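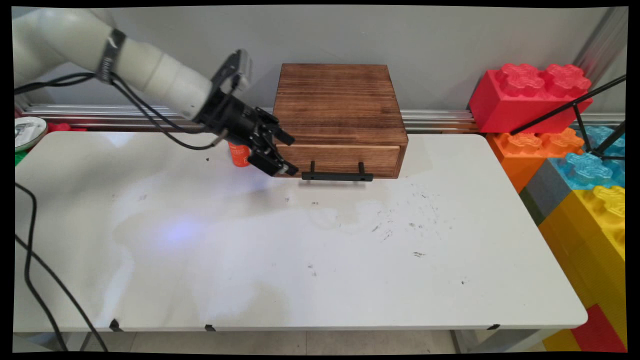
Wood movement, a short thread. Most drawers that stick in September were fitted too tightly in a dry month. The timber takes up moisture from the air and swells across the grain. Along the grain it hardly changes at all.

12 replies 41 reposts 353 likes

Flat-sawn boards move more than quarter-sawn ones. For a solid drawer front I leave a gap of 2 mm at the top in a dry workshop. In a damp one I leave less, as the board is already near its full width.

3 replies 9 reposts 88 likes

Check the humidity before you plane anything. My workshop in Mallville sits at 60 per cent for much of the year. The house the furniture goes to is usually drier, so I bring boards indoors and stack them on sticks for 15 days.

6 replies 14 reposts 97 likes

A solid base panel should sit in a groove with no glue along its sides. Run the grain from side to side, glue or screw it at the front edge only, and let it slide at the back. A panel glued all round will split or push the joints open.

2 replies 17 reposts 120 likes

Finish slows the exchange of moisture but does not stop it. Oil slows it very little. Varnish does better, provided both faces get the same number of coats. A board sealed on one face will cup.

1 reply 5 reposts 64 likes

If a drawer already sticks, rub the runners with candle wax and wait for a dry spell. Plane only the shiny patches where it rubs, a shaving at a time.

8 replies 22 reposts 143 likes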